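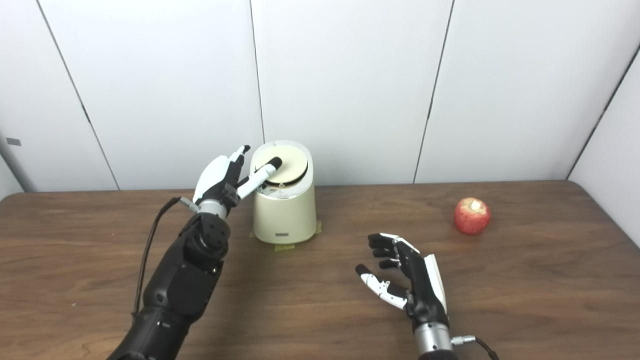
*Fig. 1. One finger on the lid of the taped-down bin, the other hand open, the apple waiting on the table.*

# Apple in the Bin: Learning a Two-Handed Task From Demonstrations

Project report, Rosalie Gisler and Hugo Cabello
Advisor: Mirjam Fankhauser
May 15, 2025

## What we wanted to know

Our task sounds easy. One hand opens a small tabletop bin by pressing on the lid, the other hand picks up an apple and drops it in. A person does this without thinking. For a pair of robot hands it is a great test, because the two sides have very different jobs: the first has to push in one spot with the right force, and the second has to grab something round and carry it over while the first stays out of the way.

We asked one question. Does it help to train on the press and the grasp separately first, and only then on the whole task? Edeltraud Auer tried something similar last year with one hand and got mixed results, so we really didn't know what to expect.

## Method

Hugo did all the demonstrations by teleoperation (Rosalie's kept drifting to the left, and we dropped them). We recorded 90 full runs. We also recorded 400 short clips, each showing only a press or only a grasp. The apple went to a new place on the right side of the table for every run.

We trained two policies with the same network, which we call Firora in our code:

- **Whole:** full runs only.
- **Parts first:** short clips, then full runs.

Both got 2000 passes over their full-run data. Each was then tested in 40 trials, with the same list of apple positions for both. A trial counted as a success only if the apple ended up inside and neither hand hit the bin.

The bin is light, and in our first tries it slid away as soon as a finger pushed on it. Masking tape around the base fixed that. It isn't pretty, but we checked the tape before every trial and it made the press much more repeatable.

## Results

Parts first won, and we were thrilled! The biggest gain was in the press. The Whole policy often touched the lid too close to the middle, waited, and then sent the other hand over anyway, apple and all, to a bin that was still shut. Parts first went for the edge of the lid far more often, and when it missed it usually tried again. We never showed it a second try on purpose. Looking back through the clips, we found that Hugo had sometimes pressed twice, so it probably picked that up from him.

The grasp was closer. Both policies did well with the apple standing upright and poorly when it lay on its side, where the thumb tended to push it away before the fingers closed.

## Problems

- The Parts first policy saw more data in total. A fair test would give Whole the same amount of recording time, and Mirjam pointed this out early. We ran out of lab hours.
- We used one apple and one bin. Valentin Oberholzer has offered us a taller bin with a stiffer lid.
- The cable at the wrist pulled a little on long reaches. We rerouted it after the training data was recorded, so training and testing don't match perfectly.

## Next

We want to rerun Whole with more demonstrations, then swap the apple for something soft -- a bread roll is the current favorite. Rosalie is also rewriting the trial logger so that it saves the time of first contact with the lid. We wrote those down by hand this time and lost a page.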